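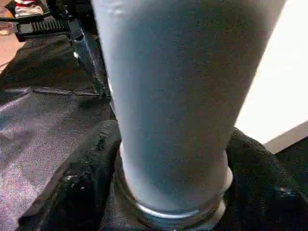 A blue tumbler stands in a soft black holder.

Why Does a Cup Like to Sit in a Holder?

Have you ever put a tall cup on the back seat of a car? When the car turned, maybe the cup fell and rolled away. Let us find out why this happens, and how a holder can help.

Look at the shape of the tumbler. It is wide at the top and narrow at the bottom. The narrow part goes easily into a holder. But a cup like this one can tip over more easily, because much of the drink is high up and the bottom is small. Scientists say that it has a high center of gravity. This is the point where all the weight of a thing balances.

Now look at the rim of the holder. It is thick and padded, and it goes around the lower part of the cup. When you push a cup to the side, the rim pushes back. So the cup can lean a little, but it does not fall so soon.

Try it at home!

You need one plastic cup, some water and a thick winter sock.

1. Fill the cup half full and put it on a tray.
2. Lift one side of the tray very slowly. When does the cup begin to tip? Put the tray down again.
3. Roll the sock into a ring and set the cup inside it.
4. Lift the tray again. What is different now?

My neighbor Hilkka Kauppinen tried this with her class in January. The children were 4 years old and they used 15 socks! The floor became quite wet, so please do it in the bathtub or outside.

New word: a rim is the edge around an opening.

Written by Csenge Lengyel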